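Seam lifting on pasted wallpaper over old gloss paint

hiron277
Posted 07/01/2022
Paper is a non-woven damask with a 7 inch drop, hung with Stukeo ready-mixed paste. Walls are old gloss, washed and sanded. Seams on the north wall opened overnight, the rest held. Do I re-glue the seams or strip the wall?

ateck_walls
Strip it. Gloss that was only scuffed won't take paste evenly. Prime with a bonding primer, wait 18 hours, rehang. Seam adhesive will hold until the heating goes on in September.

Hoshino
Disagree. If three walls held, the prep was adequate. One cold wall points to drying speed. Lift the edge with a putty knife, brush in seam adhesive, roll lightly, wipe with a damp sponge. Keep the roller off any raised print.

ateck_walls
Three walls held so far. I've stripped enough of these to know how it goes.

hiron277
Surface reads 152 on my meter's relative scale, same on all four walls. Does that rule out damp?

Hoshino
It rules out a difference between the walls, nothing more. Check the paste coverage behind one open seam. If the wall is bare near the edge, you rolled too hard and squeezed it out. My own damask went up over primed board, and I match the pattern at eye level and let any error run to the floor.

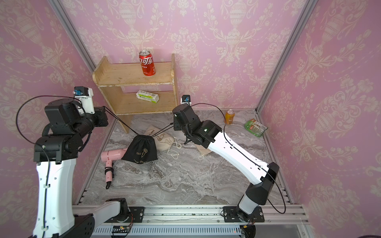
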